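Ralum pauses home trials after grippers carry on gripping

ERNALBRIDGE - Ralum has paused collection work with its hand-held grippers after a fault left 13 pairs recording the wrong finger position. All of them have been called back to the firm's Derngate workshop for repair.

No one was hurt. The fault came to light in July, when a robot trained on the recordings was asked to put a mug down and declined. Known to staff as Paul, the robot held on to the mug for 29 minutes, at which point somebody switched Paul off at the wall.

The cause was a loose sensor plug. Grippers with the fault reported their fingers as closed when they were open, and the software checks, which were meant to catch exactly this sort of thing, passed every session with full marks. 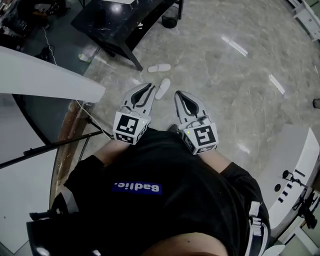 Wearers do ordinary household jobs with a gripper in each hand, and the marker patterns on the cubes let the system work out where each hand has gone. That part worked perfectly. Ralum therefore has a very accurate record of where its grippers were while it was wrong about what they were doing.

"We taught a robot never to let go, and it was a good pupil," said Jahangir Jayawardena, head of safety at Ralum. "I would have preferred to find the fault before Paul did. The indicator lights stayed green throughout. All a green light meant was that the battery was fine, and we had let people think it meant rather more."

The plug is being replaced with one that locks. Wearers will now open and close both grippers at the start of each session and again every 30 minutes, and a person will compare the readings with the video. Recordings from 59 sessions have been withdrawn.

Anyone who still has a pair at home should stop using it, unplug it and wait for the prepaid box. Wearers will be paid in full for withdrawn sessions.

The mug has been returned to the Derngate kitchen.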